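Home | Reviews | Office | Kitchen | Workshop | Contact

Udmont sit-stand desk: three months in a bookkeeping office

By Sheena Swanson

Print this page | E-mail this page

We replaced the desks in our front room in May. The old ones were hand-me-downs from an insurance broker, solid enough but too high for me and too low for Angus Dunbar, who does the payroll side. The budget was $2000 for two desks, delivered, and the Udmont electric model in white came in just under that once the freight was added.

I looked at the Schwaiger as well. It has a nicer handset and a deeper top, but the deeper top would have blocked the filing cabinet by the window, and the shop could not say when more would be in stock. The Totska was cheaper and cranks by hand. I tried one in the showroom and knew I would stop cranking it after a week.

Delivery was on a Friday, in two flat cartons per desk. The courier left them inside the street door and the stairs were our problem. The carton with the frame is the heavy one. Putting the first desk together took us most of an hour and the second took 40 minutes. The instructions are drawings only, and the drawing for the crossbar has it facing the wrong way, so check where the holes line up before tightening anything. The hex key supplied is soft. Use your own.

We do a lot of paper. Clients still drop off receipts in envelopes, and everything gets sorted, stapled and filed before it is keyed in. The desk has to be a proper work surface as well as something to stand a monitor on. 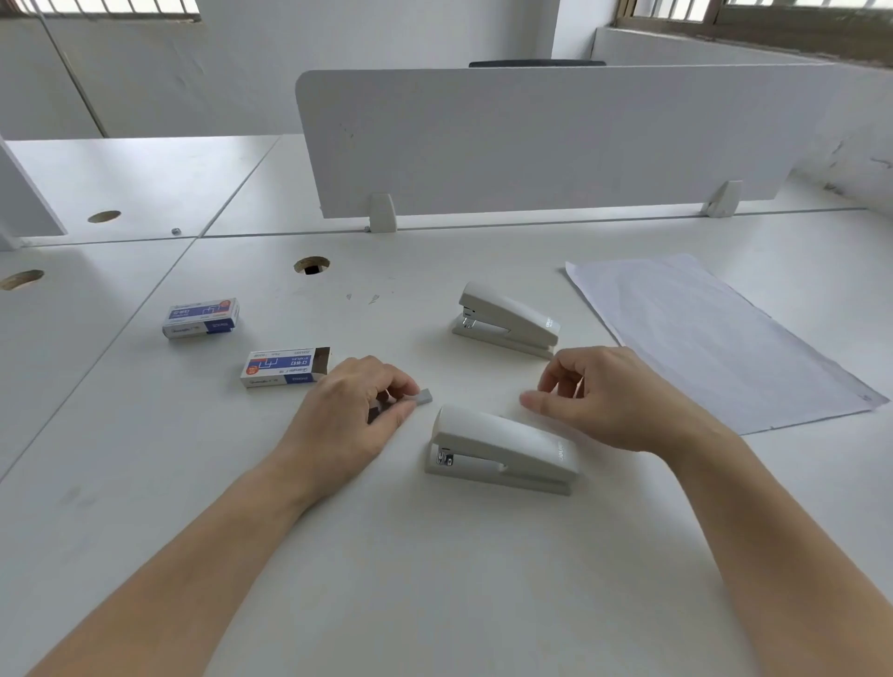 Does the desk wobble at standing height?

There is a slight front-to-back movement at the top of its range, enough to see in a full mug of coffee. At sitting height I can't feel any. Angus is tall and works with it nearly all the way up, and he says he stopped noticing after the first few days.

The motor is quiet. You can raise the desk while the person across from you is on the phone. It takes its time getting up there, which suits me, as I once caught a chair arm under the old adjustable table at the library and would not want to do that at speed. The Udmont stops and backs off when it meets something. I tested this with a stack of binders and it behaved as the manual says it should.

The handset has four memory buttons. We each use 2 of them. The display goes dark after a few seconds and the first press only wakes it, so every change of height takes an extra press. This is a small thing but I still get it wrong most mornings.
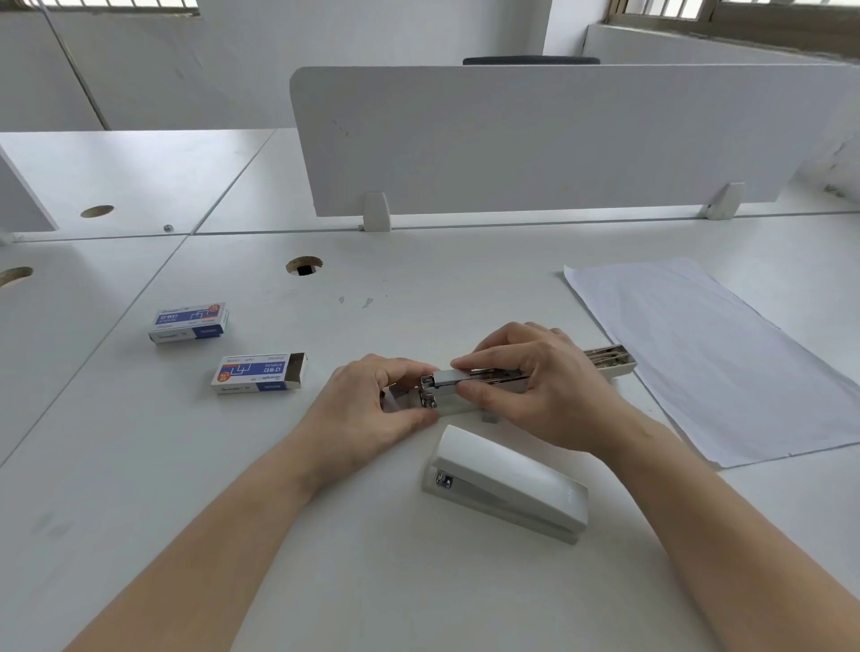 Staple tray out of the stapler, boxes of staples to the left.

The top is a plain smooth finish. Ballpoint wipes off with a damp cloth if you get to it the same day. Red stamp ink does not, and I have a faint mark near the left corner to prove it. White also shows every bit of toner dust. If I were ordering again I would look harder at the grey.

The front edge is slightly rounded and comfortable under the wrists. The back edge is square and has a cut-out for cables, with a plastic cover that pops off whenever the desk is moved. We have put ours in a drawer.

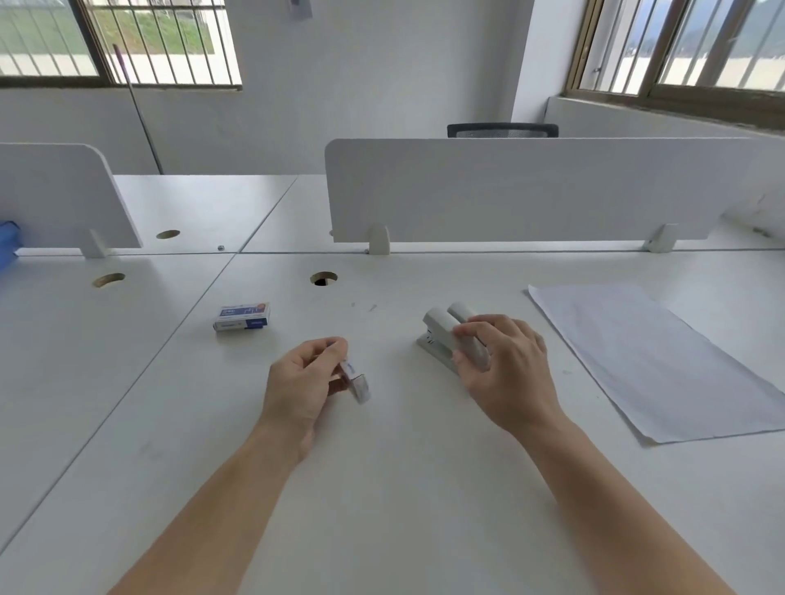
A box of staples and the stapler, ready to hand.

There is no drawer on the desk itself. Udmont sells one as an extra, but it hangs low enough to hit my knees and I sent it back. The refund was paid within the 30 days promised. We now keep the small supplies in a rolling pedestal from Stolport, which fits underneath with the desk at sitting height and cost less than the drawer did.

Cable management is a mesh tray that clips to the underside. It holds a power bar and two adapters and nothing more. Leave plenty of slack on the monitor cable. Angus did not, and his screen was pulled backwards the first time he stood up.

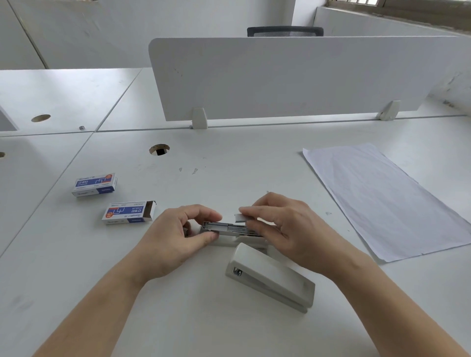 As for whether we stand more, I do in the afternoon, mainly for sorting and phone calls. I sit for anything with long columns of figures. Angus stands until lunch and then sits for the rest of the day. At tax time I expect we will both sit.

One service call so far. My desk lost its height setting after a power cut and would not go up. The fix is to hold the down button until the desk bottoms out and the display resets. It's in the manual, on the last page, and the support line told me the same thing after a fairly long wait.

Good points: quiet, steady enough, quick refund on the drawer.
Bad points: cable cover, sleepy handset, soft hex key, stairs not included in delivery.

I would buy it again at the same price, in grey.

Print this page | E-mail this page

Related reviews
Stolport rolling pedestal, three-drawer
Totska hand-crank desk: showroom notes
Anti-fatigue mats for hard floors
Monitor arms for shallow desks
Desk lamps under $80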